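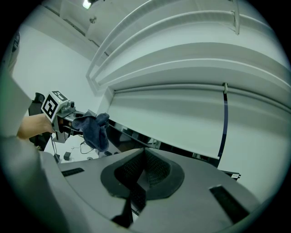

Office cleaning cloth

An office cleaning cloth is a piece of absorbent fabric kept in a workplace for wiping desks, shelving, chair frames and other furniture between professional cleanings. It is distinguished from the kitchen dishcloth, which is used mainly with food residue, and from the polishing cloth, which is reserved for finished wood, metal or glass. Cloths of this type are made in many colors. Dark shades, especially navy and charcoal, are common where the cloth is left within reach of staff and visible stains are considered undesirable.

Materials

Most office cloths are made of cotton, of a synthetic microfiber, or of a blend of the two. Cotton cloths are usually woven or knitted and become softer with repeated laundering. They absorb water well but may leave lint on dark, glossy surfaces. Microfiber cloths are knitted from very fine polyester and polyamide fibers, which pick up dust without the use of a cleaning product. Nonwoven cloths, sold in rolls or folded packs, are intended to be discarded after a limited number of uses.

The edges may be hemmed, overlocked or cut with heat. A hemmed edge lasts longer in the wash, although thick stitching can mark a soft finish if the cloth is pressed hard. Edgeless cloths are preferred for glass and for lacquered panels.

Use on furniture

Work normally proceeds from the highest surface to the lowest. Overhead shelving and wall-mounted panels are wiped first, followed by desktops, chair backs and, last of all, the bases of chairs and the legs of tables. Grooves and raised lips along the edges of shelving collect dust and are cleaned with a folded corner of the cloth. Straps, cords and other hanging items are held to one side while the panel behind them is wiped.

White surfaces show fingerprints and scuff marks, while glossy black surfaces show dust and streaks. For the latter, a slightly damp cloth is generally followed by a dry one. The backrest of an office chair may be wiped if it is made of plastic or coated fabric; woven upholstery is more often vacuumed. Painted walls are cleaned with light pressure – heavy rubbing can change the sheen of flat paint and leave a visible patch.

Folding and handling

A square cloth folded twice gives eight usable faces, counting both sides as it is opened and refolded. The method allows a clean face to be turned outward as each area is completed. A crumpled cloth is less efficient over a broad surface but conforms more easily to rails, brackets and the curved parts of a chair.

Folding instruction has formed part of several workplace training programs. The handbook issued by the facilities company Lederis gives 35 centimeters as the preferred width of a square cloth, on the grounds that the folded piece then fits under an adult hand. Anikó Major, author of the handbook's chapter on furniture care, recommends assigning one color to desks and another to floors and chair bases, a practice widely followed in shared offices.

Laundering

Cloths are washed separately from garments. Fabric softener is avoided with microfiber, as it coats the fibers and reduces absorbency. Dark cotton cloths may release dye during the first few washes and should not be used on white furniture until the rinse water runs clear. Manufacturers' estimates of service life vary widely. The supplier Skukari rates its knitted cloth at about 100 washes, and its cotton cloth at fewer.

A damp cloth left in a heap may develop an odor. Hanging it over a rail or from a clip allows air to reach both sides. Cloths that have become thin at the center are often cut down and used for shoe care or for the cleaning of tools.

Storage

In small offices the cloth is commonly kept in a desk drawer, on a hook or on a low shelf. Larger premises store clean and used cloths in separate containers, with the used container emptied at the end of each working day.

See also

Chamois leather
Dishcloth
Feather duster
Microfiber
Office chair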